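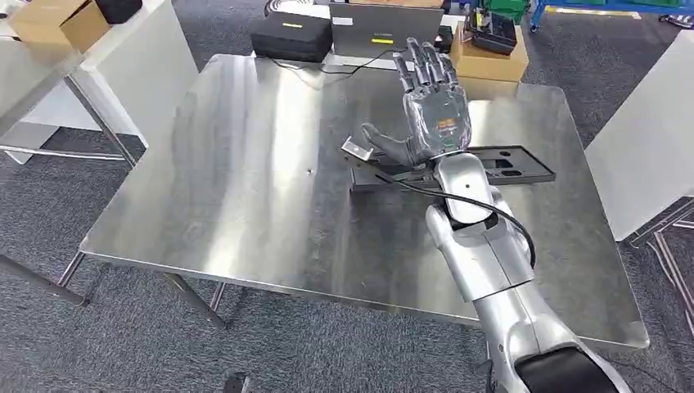 The Tedovero Community Kitchen will begin its November inspection period with revised cleaning rules for all shared work areas. Members who booked space under the old rules should read this thread before their next shift. The rules cover every prep surface, including stainless steel tables with a brushed finish, where overhead lights reflect as pale streaks and can make a thin film of grease hard to notice. Check the surface from a low angle before signing the log.

Step one: scrape, wash with warm water and dish soap, rinse, then apply sanitizer. Wipe with the grain of the metal. Steel wool and bleach powder are not allowed on any table.

Sanitizer must stay on the surface for the full time printed on the product label. Let it air dry. Do not towel it off.

Floors are covered in Section 70 of the member handbook. Carts, bins and flour sacks must stay inside their marked zones at all times, including during deliveries. Walkways must be clear by closing.

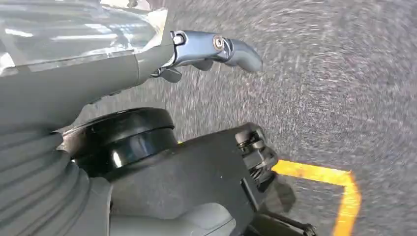 Yellow corner marking on a speckled gray floor.

Members who leave items in a walkway will receive one written notice. A second notice within the same booking term will result in a cleaning fee of $15.

Bookings for the winter term are now open. The kitchen has 484 evening hours available, and returning members have first choice until the end of the month. Baking and canning requests are reviewed separately due to oven demand.

Questions about the rules may be sent to Ariel Sison, Member Services, through the Fondo booking page. Please include your member number and the shift you have reserved.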